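3.2 Small wrappers and the bedroom table

Of all the surfaces we looked at in the Grarmont homes, the bedroom table was the one we enjoyed most. Kitchens have their own rules. People know where the peel goes and where the lid goes, and the bin is usually within a step of the worktop. A table in a bedroom is a different matter altogether: it collects the leftovers of eating, unpacking and getting ready for the day, all in one soft, light heap that weighs next to nothing and still manages to take over the cloth. In the household diaries this kind of heap came up 111 times, more often than dirty cups and far more often than paper post.

We call these heaps "mixed light piles". The term was first used by Rosalie Auer in her notes for the Hoekstra pilot, and we have kept it, as it says what we need. A mixed light pile holds packaging that has done its job (wrappers, tissue, the foam nets that fruit is sold in) together with things that somebody still wants, such as a bottle or a tube. The two sorts lie on top of each other, and that is exactly what makes them so interesting to study!

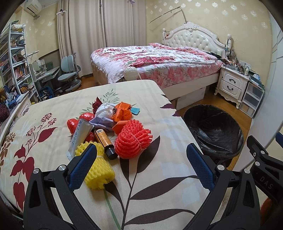

Foam nets deserve a paragraph of their own. They are bright and springy and they take up a surprising amount of room for something so light. Several of our householders kept them on purpose, either to wrap glass ornaments or to pad the bottom of a plant pot, and one family in Jomum had a whole drawer given over to them. A net on the table is therefore hard to class. We asked each householder to sort their own pile aloud, and nets were the item over which they paused longest, ahead of even half-used tubes. Foil wrappers, in contrast, gave hardly any trouble unless there was still a sweet inside.

The second point concerns the bin. We had expected that a bin in the same room would be enough. Our diaries suggest that reach matters a great deal more than we thought: where the bin stood next to the table, piles were cleared on the same day in most homes, and where it stood by the door they often lasted until the weekly clean. Gebhard Lüthi, who led the home visits, moved the bin to the table side in four bedrooms that had kept it by the door, and left everything else alone. After 20 days all of these householders chose to leave it there. It is a tiny change and we were delighted with how well it was received.

The layout in Figure 2 is a good case of what we mean by a table-side bin. The wastebasket is on the floor just below the table, lined and with its mouth open, so that a wrapper can go from the cloth into the bag with one short movement. The bed is close by as well, and the nightstand beside it carries a crowd of small toiletries, which we treat as a separate surface with its own habits (see Section 3.4).

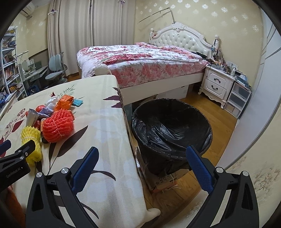 Figure 2. Table with fruit nets, wrappers and bags, and a lined wastebasket on the floor beside it.

Should the whole pile be swept into the bin in one go? Our householders did better picking out the things to keep first, setting them to one side of the table, and only then clearing the rest. Those who swept first told us they had gone back into the bag for a tube or a card.

Cards were the item most often lost this way. They are flat, they slide under tissue, and on a patterned tablecloth they are easy to miss. Householders with plain cloths reported fewer such losses, though our group is too small to make much of that. We would love to see the question taken up with a larger set of homes, and the Clorkov diaries, which cover the same rooms through April, would be a fine place to begin.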